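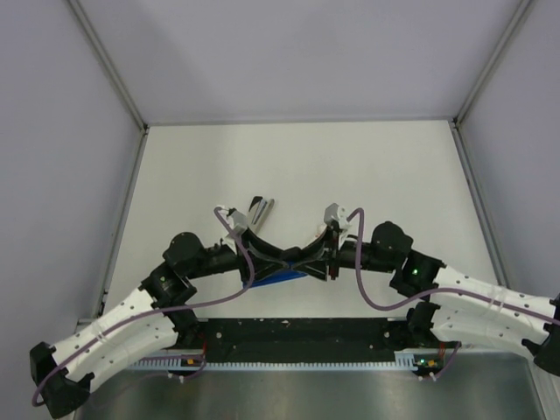 Two robot arms holding a black curved piece between them.

Well, we did it! The Isutdale library is keeping its Saturday hours, and I'm still grinning as I type this up. If you missed the fuss back in February, the plan was to shut the doors at the weekend and open a bit longer on weekday mornings instead, which is no good at all if you work or you've got kids at school.

The petition closed with 3,110 names on it. I checked with Genalyn Layug, who started the whole thing from her kitchen table, and she told me 2,784 of those came from inside the town, with the rest from Manalastas and the farms out that way. They don't have a branch of their own any more, so ours is the nearest (and the bus only runs hourly, as those of you who use it keep telling me).

The new times start next month. Saturday opening will be ten until 4, so we lose an hour at the end of the day, but I'd have bitten their hand off for that at Christmas. The reading group stays upstairs and the children's story session moves to eleven o'clock, after the little ones' swimming. Bring a cushion, the floor up there is as hard as ever! 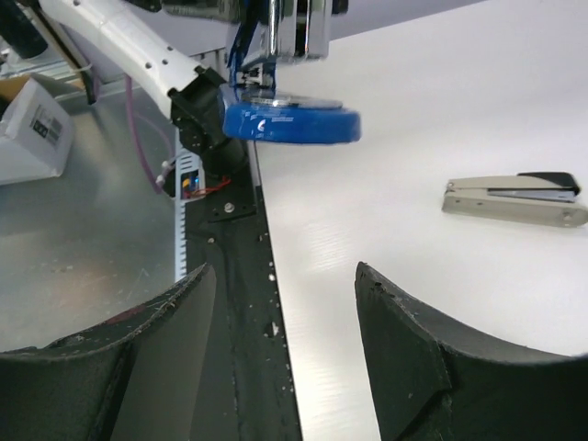 I also had a quick word with Arnel Umali, the branch manager, about the roof. You'll remember the buckets in the local history section all winter. He says the repair is booked and the shelves by the back window will be covered up while the work is on, so if you want the old parish maps or the Jalenik family papers, ask at the desk and someone will fetch them for you. He thinks it'll take 2 weeks if the weather behaves. I'd pack a brolly.

Not everything went our way, mind. The late evening is gone for good, and the mobile van to Julier Road is only safe until the autumn, when they'll look at the numbers again. Genalyn is already on the case with that one. She wants to hear from anybody who uses the van, even if it's only now and then, and she'd like letters if you can manage one as they seem to get read more carefully than emails. You can leave them at the library desk or hand them in at the post office.

One more bit of good news while I'm at it: fines run up over the past year are being wiped. I had a cookery book under the passenger seat of the car since last spring, so I slunk in with it and was told not to worry. If you've got something similar lurking at home, just pop it through the returns slot.

Posted 2021-03-26 in Local News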